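**Manipulación de puertas: publicada la guía de ensayo para robots bimanuales en simulación**

El grupo de trabajo de Skilska ha publicado la versión 6 de su guía de buenas prácticas para el ensayo de manipulación de puertas con robots móviles de dos brazos. El texto tiene 71 páginas y sustituye a la edición de enero, que solo contemplaba puertas de hoja lisa con manilla de palanca y un único sentido de apertura.

La novedad de mayor peso es la obligación de declarar el entorno de simulación con el mismo detalle que el entorno físico. Hasta ahora bastaba con indicar el motor y el paso de integración. A partir de esta versión, el informe debe recoger la geometría de cada hoja, el tipo de herraje, el par resistente de la bisagra, el coeficiente de fricción entre dedo y pomo y la semilla con la que se ha generado la distribución de la vivienda. Si falta alguno de estos datos, el resultado puede publicarse, pero no compararse con los de otros laboratorios.

El apartado 4 fija el número mínimo de episodios por configuración en 216, repartidos entre apertura por empuje, apertura por tracción y paso completo del umbral. Los laboratorios que presenten resultados agregados deberán alcanzar los 3000 episodios y aportar el registro íntegro, incluidos los intentos fallidos. «La edición anterior permitía descartar los episodios con colisión leve de la base. Eso hacía inservible la tasa de éxito», explica Nesrin Soylu, coordinadora de la redacción.

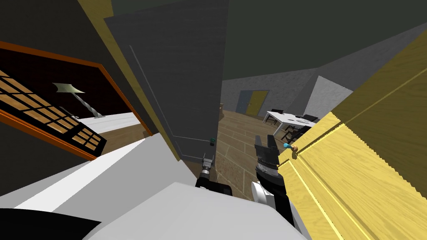 El apartado 5 regula la aproximación al herraje. La pinza debe llegar a la posición previa al agarre con las mordazas abiertas y detenerse antes de iniciar el cierre; el contacto durante la fase de aproximación se anota como incidencia aunque la puerta llegue a abrirse. En pomos redondos se exige además registrar el deslizamiento angular entre los dedos y la superficie, con una frecuencia de muestreo igual a la del lazo de control. Para las manillas se mantiene el procedimiento de la edición anterior.

También cambia el tratamiento del segundo brazo. Cuando no participa en la maniobra, debe permanecer dentro de la envolvente declarada al comienzo del episodio, y cualquier salida cuenta como desviación. La regla afecta sobre todo a los pasos estrechos con varias hojas próximas – una situación que la guía clasifica ahora como categoría propia – en los que el brazo inactivo puede rozar una puerta distinta de la que se está manipulando. Czesław Mazurek, responsable de ensayos en Marnholm, considera que la categoría era necesaria, aunque advierte de que la envolvente declarada puede ampliarse de forma artificial. El texto no establece un volumen máximo.

La transferencia a hardware real ocupa un anexo informativo. Recomienda repetir en laboratorio un subconjunto de las configuraciones simuladas, con limitación de fuerza activa y parada de emergencia accesible desde ambos lados de la puerta. No fija umbrales de fuerza propios y remite a la evaluación de riesgos de cada instalación.

Durante el periodo de consulta, Tokgöz pidió que se admitieran texturas y materiales aleatorios sin declaración individual. La propuesta se aceptó en parte: la aleatorización visual puede describirse por rangos, mientras que los parámetros de contacto siguen requiriendo valores por episodio. Una segunda petición, firmada por Hüsnü Çınar, para excluir las puertas parcialmente abiertas del cómputo general, fue rechazada. Esos casos se contabilizarán con su ángulo inicial como variable.

La guía es de aplicación voluntaria. Los resultados obtenidos con la edición de enero conservan su validez, siempre que se identifique la versión, y no podrán figurar en la misma tabla que los nuevos. El grupo recibirá comentarios sobre la plantilla de informe hasta el dom. 23 de mayo. La persona de contacto es Ayten Güneş.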